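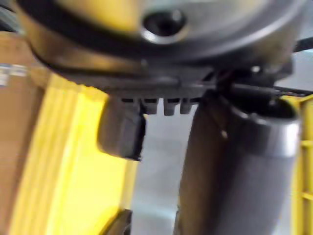
In Praise of the Metal Rim
Inger Lund, February 2021

I love a plain cylinder with a shiny band at the top. Pencil cups, umbrella stands, canisters, the tall tube that holds rolled-up maps in the hall – give me any of them in a dull gray or brown, finish the end in bright metal, and I will find a place for it!

My friend Roland Nuttall thinks this is vanity. He keeps his brushes in a cardboard mailing tube in Flerville and says the brushes don't care. Fine, they don't. But I care, every time I walk past. A dull body lets the rim do all the work, and on a November afternoon, when there's one lamp on and not much else going for the room, a thin line of light around the top of something ordinary cheers me up more than any vase I own (and I own too many).
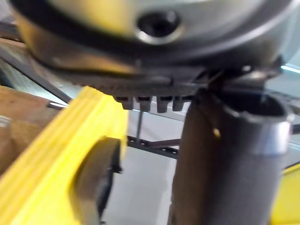
It's also the part that takes the wear. The open end is where hands go, where things get dropped in and yanked out, and bare cardboard frays there long before the sides show anything. Roland is on his third tube. I've had my hall one for 30 years and the band has a few scratches, which I like.

What I can't stand is the fashion for covering the whole thing in chrome. I saw a row of those at the Trurklow market and they just looked like plumbing. Keep the sides matte, I say, a bit rough even, so your fingers have something to hold. Then polish the top edge with an old sock now and again. I did mine this morning before breakfast, and I've been back to look at it twice.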